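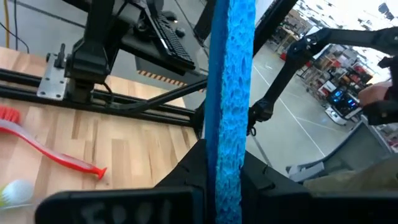 Part 3: Setting Up Your Cleaning Tools

If you've come straight here from Part 2, your table is clear and your bucket is parked somewhere you won't kick it. Good! Now we get to the tools themselves, which is the part I like best. I've been writing these guides for the Esstead tool library since before we had a proper sink, and most of what follows I learned by doing it wrong first.

You'll need a sponge, a long-handled scrubbing brush, a round brush, two old towels, a mild dish soap and an apron if you care about your shirt.

3.1 Getting the sponge ready

A new sponge strip is usually stiff and can feel a bit dusty. Don't take it straight to a painted cabinet, please.

1. Rinse the sponge under lukewarm water until it goes soft all the way through. Squeeze it a few times while it's under the tap.

2. Squeeze it out flat between your palms. Don't wring it like a dishcloth! A long strip will tear across the middle if you twist it, and I've got a drawer full of short ones to prove it.

3. If you want shorter pieces, cut it now, while it's damp. Kitchen scissors are fine. I like a piece as long as my hand.

4. Put a small squirt of soap on one face only and work it in with your thumb. The other face is for wiping up after yourself.

Note: Blue sponges sometimes leave a little color in the first rinse water. Keep rinsing until it runs clear before you go anywhere near white grout or unfinished wood.

3.2 The long-handled scrubbing brush

This is the one people grab for everything, and I do too. It's great for tubs, the back of the sink and the awful strip behind the faucet.

1. Check the bristles. Run your thumb across them and see that they spring back. If they stay bent over, move that brush to outdoor jobs.

2. Check the handle for cracks, especially where it meets the head. Flex it gently (gently!) and look for pale lines in the plastic.

3. If your brush has a hook at the end of its handle, find somewhere to hang it before you start. A towel bar works, or the edge of a bucket.

4. Hold it farther down than you think you should. Choking up on the head gives you more push, but the long handle is there to save your back.

Caution: Scrubbing brushes scratch. Keep them off acrylic tubs, nonstick pans, phone screens (yes, somebody tried) and anything with a glossy finish. Try a hidden corner first.

3.3 The round brush

Round brushes are for circles and corners: drains, burner rings, the inside rim of a pot.

1. If yours came with a separate handle, seat the head firmly and tug it twice. It shouldn't wobble.

2. Wet the bristles and shake them out over the sink, away from your face.

3. Start with small circles and light pressure. Let the soap sit for a minute on anything crusty and come back to it.

4. Rinse the brush often. Pale bristles show the dirt nicely, so you can see when it's time.

Marlene Ross swears by a dedicated round brush for drains and another for dishes, and she's right. Mark the drain one with a loop of tape so they never swap places.

3.4 Laying things out

I lay everything on the table before I begin, brushes on the left and sponge in the middle. Lefties, flip it.

1. Spread a folded towel over the table if it's wood. Butcher block is tough but it hates a puddle, and a wet brush left overnight will give you a dark mark you'll be sanding out in December.

2. Point the bristles away from the edge, so a sleeve can't catch them and flip the whole thing onto the floor.

3. Move keyboards, chargers and power strips well out of splash range. I mean it. Shaking out a brush throws water a lot farther than you'd expect.

4. Keep your second towel dry and over your shoulder.

Caution: Never mix bleach with ammonia or with vinegar, in a bucket or on a sponge. If you don't know what was last on a borrowed tool, rinse it thoroughly before adding anything.

3.5 Putting it all away

1. Rinse each tool until there are no more suds.

2. Squeeze the sponge and stand it on its edge so air gets to both sides.

3. Hang the long brush with the head down. Lay the round one on its side, or stand it so the bristles aren't carrying the weight.

4. Leave everything out in the open until it's fully dry. A closed tub is how you get that smell.

If you're borrowing from us, dry tools go back in the bin marked 284 and worn-out ones go to Dwight MacLeod at the front desk, who'll swap them for you. Sponges are yours to keep. Part 4 covers grout, so hang on to the brush with the stiffest bristles.

Last revised 2022-10-09, Solange Dhillon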